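Greifer-Kamera liefert nur unscharfe graue Flächen, Schrankaufgabe klappt nicht

Forum > Schule & Studium > Robotik-AG und Wettbewerbe

Ratih Siregar
13. September 2020

Hallo zusammen,

ich hoffe, ich bin hier im richtigen Unterforum. Wir sind eine kleine Robotik-AG (Oberstufe, dazu zwei aus der Zehnten) und bauen für den Manurung-Wettbewerb einen Arm, der eine Tür findet, aufzieht und etwas dahinter ablegt. Der Arm ist ein gebrauchter Werer, den wir im August übernommen haben, die Software ist Muvix in der Schulversion. Am Handgelenk sitzt eine kleine Kamera, die war beim Arm schon dabei.

Von weiter weg ist alles super! Da findet unser Programm die Kante der Tür ziemlich zuverlässig. Sobald der Arm aber nah rangeht, bricht die Kantenerkennung ein und der Arm bleibt stehen, weil ihm das Ziel verloren geht. Im Log steht dann nur noch "no feature", immer und immer wieder. So sieht das Kamerabild in dem Moment aus:

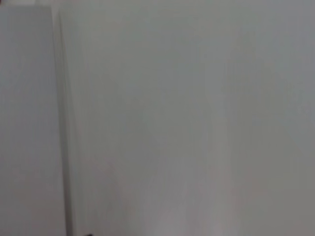

Kamerabild am Handgelenk, Lauf 833, kurz vor dem Abbruch

Für mich ist die Kante links ja noch zu erkennen, dieser etwas dunklere, leicht schräge Streifen. Das Programm sieht da aber gar nichts. Was ich schon probiert habe: Schwellwert für die Kanten runter (dann meldet er überall Kanten, auch mitten auf der Fläche), Belichtung fest eingestellt, Linse geputzt. Den unteren schwarzen Fleck neben dem Streifen hat er einmal als Ziel genommen, das war dann auch nicht so toll, der Arm ist voll nach unten weggefahren.

Muss da eine andere Kamera rein? Unser Budget ist nämlich quasi weg, es sind noch 20 Euro in der AG-Kasse. Und liegt das nun an der Schärfe oder daran, dass alles so hellgrau ist? Bin für jeden Tipp dankbar, auch für die blöden :-)

LG Ratih

nukotton_fan

Andere Kamera kaufen, fertig. Die mitgelieferten Dinger taugen alle nichts. Wir haben auf Nukotton umgestellt und seitdem Ruhe.

Bradley Cropper

Hi Ratih,

langsam mit dem Kaufen, ich würde erst mal was anderes probieren. Ich betreue selber eine Schüler-AG und bei uns sah es eine ganze Weile fast genauso aus.

Ich tippe auf beides zusammen. Falls die Kamera einen festen Fokus hat, ist sie vermutlich auf größere Entfernung eingestellt, und dann wird aus der Nähe alles Matsch. Schau mal nach, ob sich der Objektivring drehen lässt. Oft sitzt da ein Tropfen Kleber drauf, den kriegt man vorsichtig mit dem Fingernagel ab (wirklich vorsichtig, wir haben eine Linse auf dem Gewissen). Dann den Arm in die Endposition fahren, Motoren aus und drehen, bis ein Stück bedrucktes Papier an der Tür scharf ist.

Das mit dem Grau hilft natürlich auch nicht. Helle glatte Fläche neben heller glatter Fläche, da bleibt für einen Kantenfilter wenig übrig. Wenn euer Reglement Markierungen erlaubt: Klebt einen Streifen dunkles Klebeband an die Türkante. Kostet fast nichts und bringt mehr als jeder Schwellwert. Wenn nicht, würde ich die letzten 2 cm gar nicht mehr nach Kamera fahren. Position merken, solange das Bild noch gut ist, und den Rest blind mit kleiner Geschwindigkeit. In Muvix geht das mit dem Haltepunkt im Bewegungsblock.

Und den Fleck unten kannst du einfach rausschneiden, also den unteren Bildrand vor der Auswertung abschneiden. Was das ist, kann ich auf dem Bild auch nicht sagen. Guck mal, ob er bei anderen Läufen an derselben Stelle sitzt, dann gehört er vielleicht zur Kamera oder zum Greifer.

Gruß
Bradley

Ratih Siregar

Danke euch!! Klebeband ist laut Reglement leider verboten, hab eben nachgelesen. Den Ring schaue ich mir beim nächsten Treffen an und die Blindfahrt bauen wir auf jeden Fall ein. Ich melde mich dann mit neuen Bildern.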